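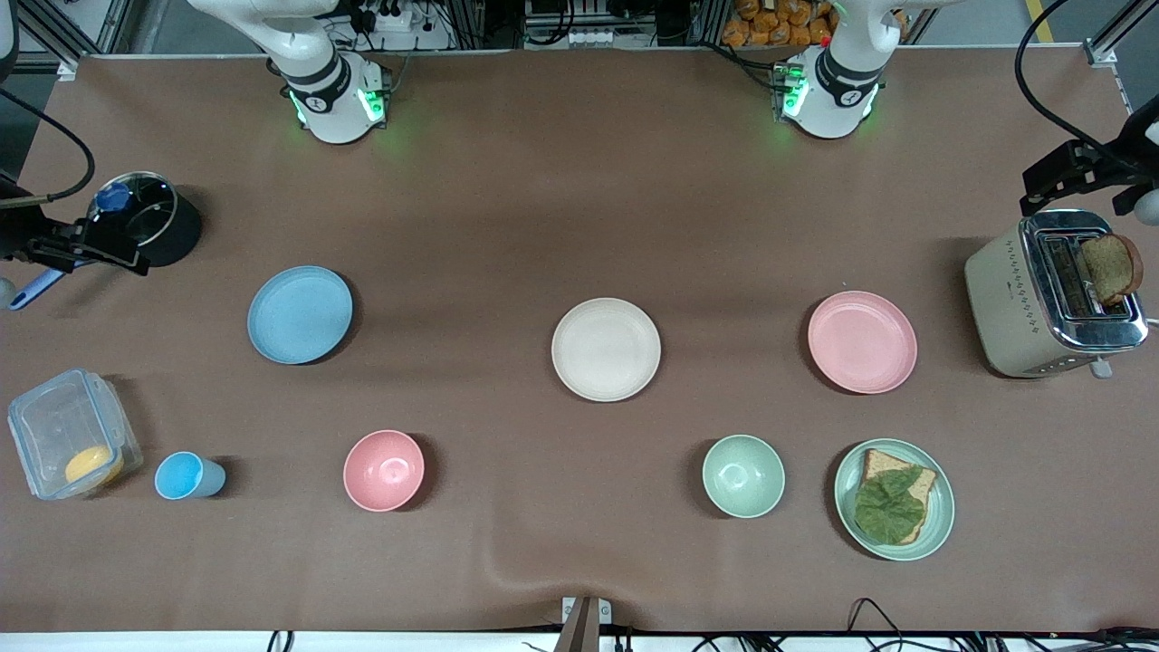 *The wide brown table, with orange snack packs on the shelf behind it.*

## Snacks, lunches and the pantry moths

The Hedlund building has had pantry moths since February. They started in the second-floor kitchen at the Stodidcombe end and had reached the first floor by the time anyone reported them. Pest control has been in twice. The traps by the sinks are catching fewer now, but we are not clear yet, and the rules on keeping food in the building are changing as a result.

For those who haven't met them, pantry moths are small and brownish and fly in a slow zigzag. The adults don't eat. The larvae do, and they will live in flour, oats, rice, nuts, dried fruit, chocolate, birdseed and dog biscuits. They can chew through thin plastic and paper. Most come into a building as eggs in a package that was already closed when it was bought, so finding them in your cupboard does not mean your cupboard was dirty. It does mean everything in it has to be checked.

**What to look for.** Fine webbing in the corners of a bag or under the lid of a box. Grains stuck together in clumps. Small off-white larvae with brown heads, often on the ceiling or along the top edge of a cupboard, well away from the food they came from. If you find any of these, tie the package inside a second bag and take it to the outside bins the same day. Please do not leave it in the kitchen trash over a weekend.

**What changes now.** Open packages of dry food kept in either kitchen need to be in a glass jar or a hard plastic box with a tight lid. Clips and rubber bands don't count. Put your name and the date you opened it on the lid. Anything open and not in a container on Friday afternoon will be thrown out.

Sealed snacks can stay on shelves in the work areas. Keep them off the floor, bring older packs to the front when you restock, and take torn packs away. Desk drawers are your own business, but the worst find so far was a bag of walnuts in a drawer on the first floor, so have a look in yours.

Cleaning the cupboards matters more than spraying them. Take everything out, vacuum the shelf holes and hinges, wipe down with warm soapy water and let the shelf dry before anything goes back. Empty the vacuum outside. We have asked people not to use their own bug spray near food, and that still stands. Freezing also works – a bag of flour or nuts kept in the freezer for a week is safe to use, and you can do this at home before you bring it in.

**The survey.** We asked all 93 people on the building list how they eat during the day, and 32 replied. Of those, 22 bring lunch from home most days and the rest buy it, mainly from the bakery on the corner. Several people wanted more fridge space. There is no room for another fridge upstairs, but the old one on the first floor will be emptied and cleaned, and the bottom two shelves will be kept for lunches only.

The other common request was for something to eat after three o'clock that is not candy. Joar Sundqvist, who does the weekly order from Zuvholm, is adding apples, plain crackers and single packs of roasted chickpeas for a trial month. The chickpeas are his pick and he will hear no complaints about them. If the fruit goes uneaten it will come off the order again. The nut mix in large open tubs has been dropped for now and will return when the traps have been empty for 30 days in a row.

A few people asked whether the company could go back to the shared Thursday soup. The answer is yes, if cooks can be found. The big pot and the ladles are still in the tall cupboard upstairs. You would be paid back for ingredients on a receipt, and the portable burner has been tested and passed. Write your name on the sheet by the kettle if you want a week. One cook and one person to wash up is enough.

**Containers.** A box of clean glass jars with lids has come over from the Bimitville office, where they were no longer needed. They are on the counter in the second-floor kitchen and are free to take. Please take one or two each to start with. If there are any left by the end of next week, take what you like.

Moth sightings can go to Joar by email or on the note pinned next to the upstairs fridge. Put down the room and the day, and say whether it was an adult or larvae. Dead ones in the traps don't need reporting – he checks those himself on Mondays.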